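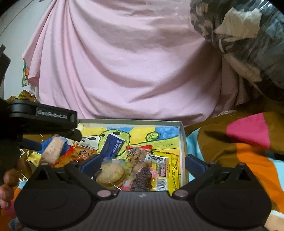

p. 63

8 April 2022
Payroll levy model, small employer build

Picked up from the March entry. Zamfira Nedelcu reran the threshold test on the Grernden ledger overnight and the totals still don't tie to the return. The difference is confined to the transition month, where the old and new rates both apply.

Cause found at last. The Plumix export stamps wages with the date paid. The levy table looks for the date earned. Any pay run that straddles the rate change gets taxed entirely at the new rate, so the model understates the liability for weekly payers and leaves monthly payers alone. Fixed by splitting the run on calendar days. Jalen Kapoor would prefer working days. The guidance allows either if used consistently, so calendar days stay for now and the switch is a parameter (SPLITBASIS, default C).

Test set: 200 synthetic employers, seed 20, same as last time. After the fix 7 still fail. All of them are grouped entities where one member joins partway through the year. The deduction is being claimed by the joining member and again by the group lead. The allocation step runs before the membership step, and it has to be the other way around. Moved it. Not yet rerun, the queue is full until tonight.

Adeleke file: turnover is reported net of rebates on one sheet and gross on the other. The eligibility test needs gross. Do not use the summary sheet for anything. Zamfira has asked them for the underlying journals — no answer yet.

Grillgate is a separate problem. Casual wages there go through a labor hire account and never reach the wages line. Under the contractor rules most of it probably counts, but the contracts have to be read before anyone codes it. Left as a manual adjustment with a zero in it. The zero is a placeholder and should not go out in a report.

Rounding: the return rounds down to the whole dollar per period, the model rounds once at year end. Small, but it makes every reconciliation look wrong by a few dollars. Changed to per period. Old comparison outputs are no longer valid and have been moved to the archive folder.

Open:
rerun full set with membership step first
check instalment credits are not picked up twice after the split
Jalen to write up the SPLITBASIS options, both methods, with one worked case each
Adeleke journals
Grillgate contracts, ask for the current versions only

Rate table is locked as of this entry. Changes go through Zamfira.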